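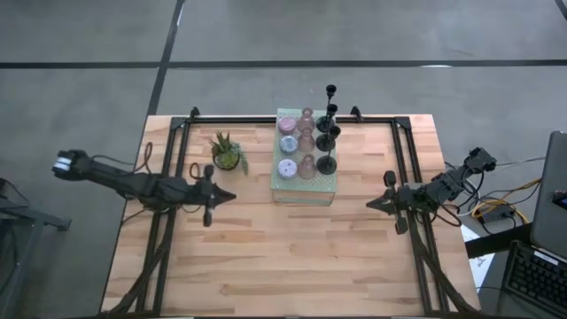 Chapter 11
Learning from Two-Arm Demonstrations
Hongjun Hao and Muchen Yuan

A robot that learns by copying needs something to copy. In this chapter the source is a set of 2447 demonstrations, each a recording of two arms handling household ornaments on a tabletop. We call the set Wumeo. We look at how the recordings are labelled, how a policy is trained on them, and how far its results can be trusted.

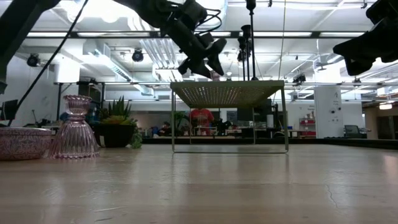 Our main question is how much a policy's behaviour depends on what is near the object it must move. A vase on a bare surface is a fairly easy target. Put it beside a plant and the job changes. The succulent's trailing foliage reaches down to the table on the right side of its pot, so the edge of the plant is hard to define, and the ribbed pink glass next to it lets some of the background show through. We score placement and contact separately for this reason.

Section 11.1 sets out the scoring method. Section 11.2 compares policies trained on 90 and 100 demonstrations of one task. Readers who have not met behaviour cloning before should go over Chapter 4 first.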